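Sistimcombe sorting fault

The Sistimcombe sorting fault is the name commonly given to a recurring error in Stikari, a control program for small robot arms that sort cutlery and other kitchen items by type. The fault caused arms to close on a spoon that was not the one selected, or on two spoons at once, while the program logged the pick as correct. It was first reported in January by the Sistimcombe workshop, which had been running Stikari on its own tables. No injury was recorded. The cause is still disputed.

Background

Stikari was sold as a general sorting package that needed no fixed layout. Its publisher, Sikden, stated that utensils could be left on a table in any position, touching or apart, and that the program would separate them. The claim was based on an in-house test of 2,000 picks. The utensils in that test were of one pattern, with matching handles, and the table was covered in dark cloth. Critics have pointed out that few kitchens look like this, and that the test report does not say how a successful pick was judged.

Spoons are a hard case for camera-guided gripping. A polished bowl shows its surroundings, so its brightness changes with the angle of view, and a glossy table can add a second, mirrored outline. Handles that lie close together in similar colors may be read as one object.

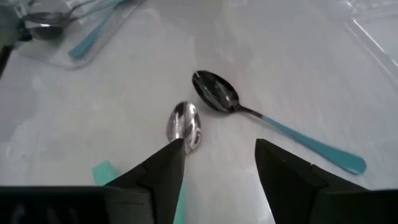
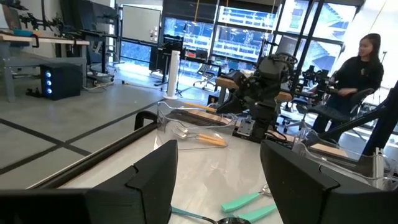
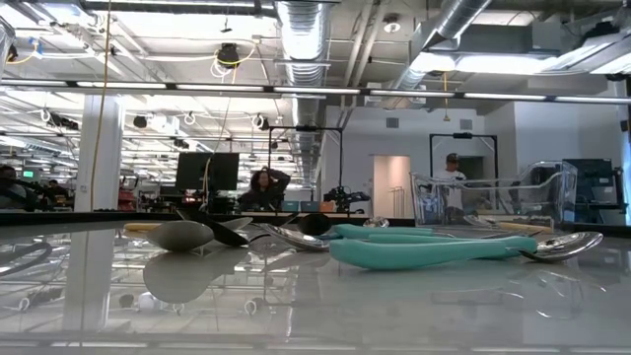

Spoons on the glossy table, seen close to the gripper fingers, in the wider workspace, and from the side.

The fault

Stikari chose a target by its bowl and then planned the grip on the handle. Where handles crossed or lay side by side, the program could join the bowl of one spoon to the handle of another. The arm then went to the wrong handle. Once the fingers had closed on something of the expected thickness, the pick was entered in the log as complete, and no further picture was compared with the first.

The Sistimcombe log contained 2,832 picks, all but 40 of them marked as correct. A later check against recorded video found that the log could not be relied on in either direction: wrong picks had been passed, and some sound ones had been marked as failures. The workshop has not released the corrected totals, which makes any stated error rate for the fault guesswork.

Safety concerns

The more serious complaint concerned double grips. With two handles between the fingers, the second spoon was held loosely and could drop during travel. Stikari did not slow the arm or stop it in such cases. Sikden described this as a matter of tidiness. The workshop disagreed and kept people out of reach of the arms while the program was moving them.

Response

Sikden issued version 2 of the program with an added check after each lift. It also advised users to fit a matte table covering, advice that sits poorly with its earlier claim that no preparation was needed. Pandey, a maker of rival sorting software, said its own product was free of the fault but published no test results.

Whether version 2 cured the problem is unclear. The only trial cited by Sikden used the same cloth and the same matching utensils as before.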